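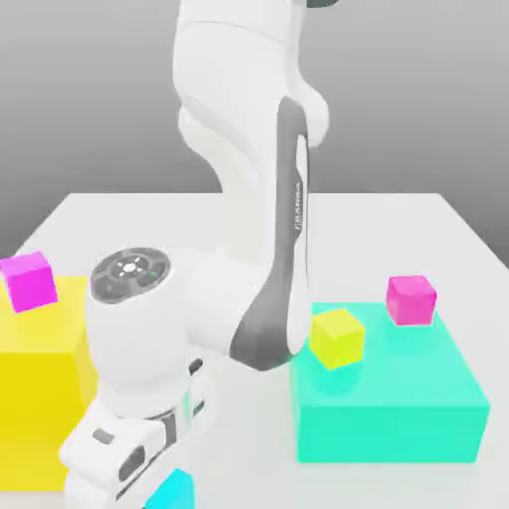
**Betreff:** Re: [Auswandererliste] Herkunft der Familie Brehmke, Plornilcombe

Hallo Gus, hallo alle,

ich antworte mal zwischen den Zeilen, sonst geht es durcheinander. Vorweg: Ich freue mich über jeden, der sich die Mühe macht, und die Abschrift der Passagierliste ist wirklich sauber. Mit dem, was du daraus ableitest, habe ich aber an fast jeder Stelle Bauchschmerzen.

Am 9.3.21 schrieb Gus Okafor:

> Liebe Liste,
>
> ich glaube, ich habe den Durchbruch bei den Brehmkes. Wie viele hier wissen, hängen wir alle beim Müller Johann Brehmke fest, der plötzlich in Plornilcombe auftaucht und dort heiratet, ohne dass der Pfarrer eine Herkunft angibt.

Dass der Pfarrer keine Herkunft angibt, stimmt. Dass Johann »plötzlich« auftaucht, wissen wir nicht. Das Taufbuch von Plornilcombe hat vor der Heirat eine Lücke, und was in dieser Lücke passiert ist, kann niemand von uns sagen. Er kann dort geboren sein. Der halbe Thread lebt davon, dass er von außen kam, und dafür habe ich bis heute keinen Beleg gesehen. »Müller« steht übrigens erst im Sterbeeintrag. Bei der Heirat steht »Knecht«.

> Ich habe jetzt die Abschriften in Liston durchsucht und in Onlow zwei Taufen Johann Brehmke gefunden, beide im passenden Zeitraum. Der eine stirbt als Kind, also bleibt nur der andere übrig.

Hier bin ich ausgestiegen. Woher weißt du, welcher der beiden gestorben ist? Der Begräbniseintrag in Liston lautet »Joh. Br., ein Kind«. Ohne Eltern, ohne Alter. Das kann der ältere sein, der jüngere oder ein dritter, der gar nicht in Onlow getauft wurde. Und selbst wenn du richtig liegst: Übrig bleibt dann der einzige, den Liston kennt. Das Original hat vermutlich ein paar mehr zu bieten.

Ich habe in den letzten Jahren immer wieder Seiten aus Onlow mit der Liston-Abschrift verglichen. Der Abschreiber war fleißig, aber er konnte mit der Hand des zweiten Pfarrers nichts anfangen. Sein B und sein L sind kaum zu unterscheiden. Unter »Lehmke« finden sich in Liston etliche Leute, von denen ich einige für Brehmkes halte, und umgekehrt traue ich auch manchem Brehmke nicht. Hast du die Seite im Film gesehen? In deiner Mail steht dazu nichts.

> Dazu passt die Passagierliste, die ich anhänge. Da reisen 16 Personen aus Onlow gemeinsam, darunter ein J. Brehmke mit Frau. Das muss ein Verwandter sein, wahrscheinlich ein Neffe, und damit ist die Verbindung Onlow–Plornilcombe bewiesen.

Ein J. Brehmke aus Onlow auf einem Schiff beweist, dass es in Onlow einen J. Brehmke gab. Das bezweifelt keiner. Über Plornilcombe sagt die Liste kein Wort, ich habe sie zweimal durchgelesen. Wo ist die Verbindung?

Und der Neffe: Woraus schließt du das? Zwischen der Heirat in Plornilcombe und der Abfahrt des Schiffs liegen 70 Jahre. Ein Neffe, der da noch mit junger Frau auswandert, ist möglich, wenn man an den Geschwistern ordentlich zieht und den Bruder sehr spät noch einmal Vater werden lässt. Man kann sich das zurechtlegen. Genauso gut legt man sich einen Großneffen zurecht, oder jemanden, der mit unserem Johann nur den Anfangsbuchstaben teilt.

Dazu kommt, dass in solchen Listen der »letzte Wohnort« steht und der Schreiber am Hafen es gern bequem hatte. Wenn der Erste in der Schlange Onlow sagte, bekamen die Hinteren das Wiederholungszeichen. In deiner Abschrift hast du das Zeichen überall brav zu »Onlow« aufgelöst. Kannst du bitte die Fassung mit den Zeichen nachreichen? Ich wüsste gern, bei wie vielen der Ort wirklich ausgeschrieben ist und ob J. Brehmke dazugehört.

> Den letzten Zweifel hat mir dann Magsi genommen. Ich habe den Stammbaum eingegeben, und das Programm zeigt mir eine »sehr starke Übereinstimmung« mit drei fremden Bäumen, die alle Johann aus Onlow haben.

Da musste ich kurz aufstehen und Tee kochen.

Ich kenne diese drei Bäume. Der erste ist meiner. Beziehungsweise: Er ist eine Kopie von meinem, Stand vor etlichen Jahren, als ich selbst noch dachte, Onlow könnte es sein, und das mit einem Fragezeichen eingetragen habe. Das Fragezeichen ist beim Kopieren verschwunden. Man erkennt die Herkunft an meinem Tippfehler bei der Schwiegermutter (»Margaretha Eisabeth«), den alle drei Bäume tragen. Ich habe den Fehler und das »Onlow« bei mir längst korrigiert und die Inhaber angeschrieben. Einer hat geantwortet, er finde es so schöner.

Magsi vergleicht also meinen alten Irrtum mit sich selbst und findet ihn überzeugend. Ich will das Programm gar nicht schlechtmachen, ich benutze es auch, zum Drucken der Tafeln ist es prima. Aber »sehr starke Übereinstimmung« heißt dort nur, dass Namen und Daten gleich lauten. Das tun sie bei Abschriften nun einmal.

> Falls keine Einwände kommen, würde ich die Onlower Linie in unsere gemeinsame Stammtafel übernehmen, damit wir zum Treffen im Juli etwas vorzeigen können.

Doch, hiermit Einwand. Was in der gemeinsamen Tafel steht, wird wieder kopiert, und zwar ohne die Fußnote. Ich habe das einmal mitgemacht und laufe der Sache bis heute hinterher. Wenn wir im Juli nichts Neues vorzeigen können, dann zeigen wir eben die Tafel, die wir haben. Die ist auf der Brehmke-Seite kurz, das ist nun mal der Stand.

> Was meint ihr? Ich bin jedenfalls ziemlich aus dem Häuschen!
>
> Herzliche Grüße
> Gus

Was ich meine, steht oben, aber nur Meckern bringt uns auch nicht weiter. Ein paar Sachen ließen sich nachsehen, und zwar ohne große Reise:

- **Taufpaten.** Johann und seine Frau haben in Plornilcombe eine ganze Reihe Kinder taufen lassen. Die Paten hat meines Wissens noch keiner vollständig herausgeschrieben. Wenn darunter jemand aus Onlow vorkommt, fange ich an, dir zu glauben. Bei den beiden Einträgen, die ich kopiert habe, sind es Leute aus dem Ort und eine Schwester der Frau.
- **Das Original der Taufen in Onlow.** Bitte die ganze Seite und die davor und danach. Mich interessiert, wie der Pfarrer die anderen B schreibt.
- **Das Begräbnis.** Manchmal steht am Rand noch etwas, das der Abschreiber übergangen hat. In Onlow stehen an solchen Stellen gern die Väter, allerdings sehr klein.
- **Die Mühle.** Sollte Johann die Mühle gepachtet haben, muss es einen Vertrag geben, und in Pachtverträgen wird die Herkunft eher genannt als bei einer Trauung. Ich habe die Bestandsübersicht durchgesehen, die Mühlensachen sind unverzeichnet in einem Karton »Varia«. Man müsste hinfahren oder jemanden vor Ort bitten.
- **Konfirmationen.** Hat die in Onlow jemand angesehen? Ein Johann, der dort als Kind begraben wurde, taucht bei den Konfirmanden nicht mehr auf. Der andere müsste es.

Den letzten Punkt halte ich für den billigsten. Findet sich dort kein Johann, ist die Onlower Linie in meinen Augen erledigt, oder sie hat zumindest ein großes Loch. Findet sich einer, wissen wir, dass er bis zur Konfirmation am Leben war. Von da nach Plornilcombe ist es dann immer noch ein Stück.

Noch eine Bemerkung zur Familienüberlieferung, weil sie in früheren Mails als Stütze herhalten musste. Die Geschichte, Johann sei »über den Fluss« gekommen, stammt von meiner Großtante. Sie hat sie mir selbst erzählt, am Küchentisch, und ich habe mitgeschrieben. In derselben Sitzung hat sie mir auch erzählt, wir seien mit einem Admiral verwandt, und der Admiral hat sich später als Schankwirt mit einem Anker über der Tür entpuppt. Ich mochte sie sehr. Als Quelle für eine Einwanderung zwei Generationen vor ihrer eigenen Großmutter würde ich sie nicht zitieren. Zumal ein Fluss sowohl zwischen Plornilcombe und Onlow liegt als auch zwischen Plornilcombe und so ziemlich jedem anderen Kirchspiel der Gegend.

Bei der Schreibweise bitte ich außerdem um etwas Zurückhaltung. In deiner Übersicht steht durchgehend »Brehmke«, im Traubuch steht »Bremeke«, bei den Kindern mal so, mal so, und im Sterbeeintrag fehlt das h. Wenn wir beim Erfassen alles glattziehen, sehen wir hinterher lauter Treffer, die wir selbst hergestellt haben. Ich trage seit einer Weile die Form der Quelle in ein eigenes Feld ein und die normalisierte daneben. Macht Arbeit, hat mir aber schon zwei falsche Onkel erspart.

Gus, nimm es mir bitte nicht krumm. Vielleicht hast du am Ende recht, Onlow liegt ja nahe genug, und der Name ist selten. Ich hätte nur gern ein einziges Blatt Papier, auf dem beide Orte stehen. Den Film mit den Konfirmationen kann ich bestellen, falls du ihn nicht ohnehin schon hast. Sag kurz Bescheid, sonst liegt er hier doppelt und wir zahlen die Gebühr zweimal.

Und wer auf der Liste noch Kopien der Patenangaben hat: bitte direkt an mich, gern auch schief gescannt.

Viele Grüße
Roscoe Pennington

PS: Die Anhänge kamen bei mir nur zur Hälfte an, die zweite Seite der Passagierliste endet mitten in der Spalte »Beruf«. Kannst du sie noch einmal einzeln schicken?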